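Popular Serial Fiction, Unit 8: The Secret Organization Problem
Handout prepared by Antonina Tkachuk

Read before class. Bring one series you love and are prepared to see insulted.

1. Why there is always an organization

Long-running action manga needs a steady supply of people to fight. A lone villain gives you one volume, maybe two if he talks a lot. An organization gives you ranks, and ranks give you a schedule. In Borinholm, our main text this week, the Gbeho Circle has 40 sworn members, and the reader knows by chapter three that we will be meeting most of them, in ascending order of hair.
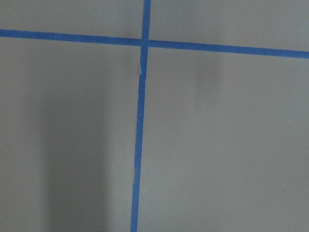
The Circle's goals are harder to pin down. It wants "balance," a word that comes up whenever a scene needs to end. Watch for this in your own reading. If a group controls the world already, what exactly is it plotting to do?

2. The defector

The hero used to work for them. This saves a lot of time. Dreline knows the handshakes, the passwords and the layout of the basement, and he feels terrible about all of it. His guilt also lets the author have it both ways — he is the deadliest person in every room and he would really prefer not to be.

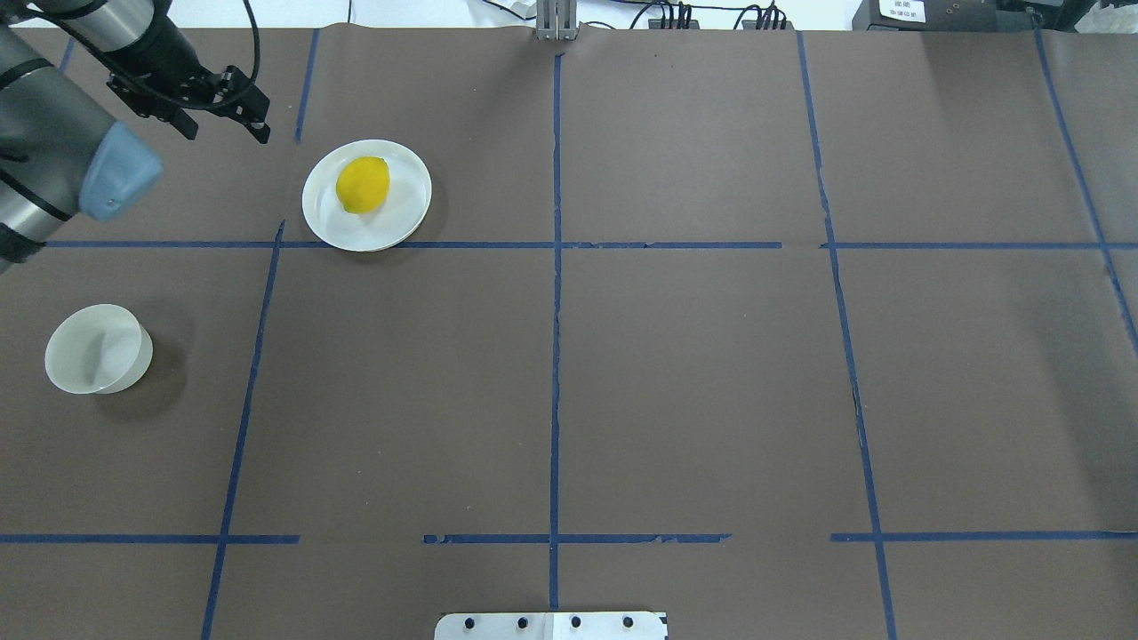 Compare Jellport, where the defector leaves over a pay dispute. Shaimaa Tahiri's essay in the packet argues that this is the more honest series. Fuad Adugna's reply argues that it is merely the shorter one. Both have a point, and Fuad's takes up to 535 words longer to make.

3. Numbers, marks and tattoos

Members are numbered so that we can keep track of them and so that somebody can turn out to be secretly number zero. Note where the mark is placed and how often the collar happens to slip.
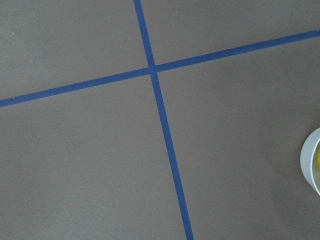 4. For discussion

Does Dreline's refusal to kill cost him anything after the harbor chapters?
Rosalinda Abella calls the Circle "an office with swords." Find two pages that support her and one that doesn't.

Response papers go to Mawuli Ofori by noon. Plot summary does not count toward the length.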